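Triline Stapelwürfel, Satz mit Tisch-Markierung
Artikelgruppe: Greifen und Stapeln
Hersteller: Akgül
Vertrieb: Congate

Übersicht | Lieferumfang | Pflege | Hinweise | Ersatzteile

Der Satz Triline besteht aus drei Holzwürfeln in Rot, Gelb und Grün. Er wird für Stapelübungen am Tisch verwendet, überall dort, wo dieselbe Aufgabe oft wiederholt und der Ausgangszustand schnell wiederhergestellt werden soll. Die drei Farben sind auf heller Unterlage gut zu unterscheiden. Die übliche Reihenfolge von unten nach oben ist Rot, Gelb, Grün, andere Reihenfolgen sind natürlich möglich.
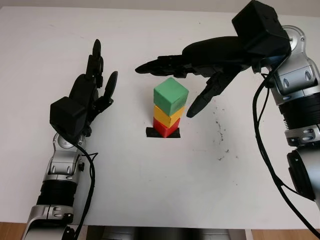
Dreierturm in der Reihenfolge Rot, Gelb, Grün. Der oberste Würfel ist leicht verdreht.

Die Kanten haben keine Führung und keine Rastung. Die Würfel halten allein durch ihr Gewicht aufeinander. Ein etwas verdreht aufgesetzter Würfel bleibt in der Regel stehen, solange der Schwerpunkt über der Fläche darunter liegt. Wer genau gestapelte Türme braucht, richtet von Hand nach oder verwendet die Anlegeleiste aus dem Zubehör.

Lieferumfang
3 Würfel (rot, gelb, grün)
1 Rolle Markierungsband, schwarz, 5 m
1 Aufbewahrungsbeutel
Kurzanleitung

Zielmarkierung
Das schwarze Band wird auf die Tischplatte geklebt und gibt den Platz für den untersten Würfel vor. Wir empfehlen einen Streifen, der breiter ist als der Würfel, damit die Enden auch bei aufgestelltem Turm sichtbar bleiben. Vor dem Kleben die Platte mit einem trockenen Tuch abwischen. Auf weißen Platten ist der Kontrast am besten. Bei geölten Holztischen hält das Band schlecht, dort bitte die Unterlage Clomon verwenden (separat erhältlich, Breite 65 cm, Länge 100 cm).

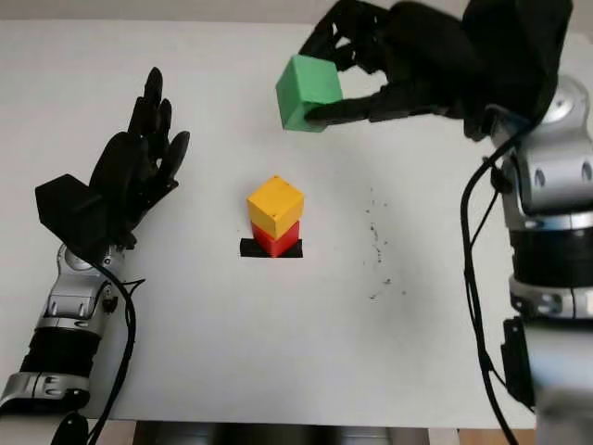 Grüner Würfel im Griff, Rot und Gelb stehen auf der Markierung.

Oberfläche und Abnutzung
Die Farbe ist matt. Bei häufigem Gebrauch entstehen mit der Zeit kleine dunkle Stellen, vor allem an den hellen Würfeln. Auf die Standfestigkeit hat das keinen Einfluss. Reinigung mit einem leicht feuchten Tuch, danach liegend trocknen lassen. Nicht in Wasser legen, keine Lösungsmittel.

Dunklen Abrieb auf der Tischplatte mit einem weichen Radierschwamm entfernen. Klebereste vom Band lassen sich mit Orangenreiniger lösen.

Ersatz und Nachbestellung
Würfel sind einzeln in allen drei Farben erhältlich. Bitte bei der Bestellung die Farbe angeben. Das Markierungsband gibt es im 4er-Pack. Grün ist derzeit nicht einzeln lieferbar, die nächste Lieferung erwarten wir im Februar.

Hinweise
Farbton kann je nach Charge leicht abweichen. Für Vergleichsreihen bitte Würfel aus derselben Lieferung verwenden. Der Satz ist Übungsmaterial und kein Spielzeug im Sinne der Spielzeugrichtlinie.

Fragen zum Artikel: Hatice Ekinci, Produktberatung
Bestellungen und Rücksendungen: Defne Uçar, Innendienst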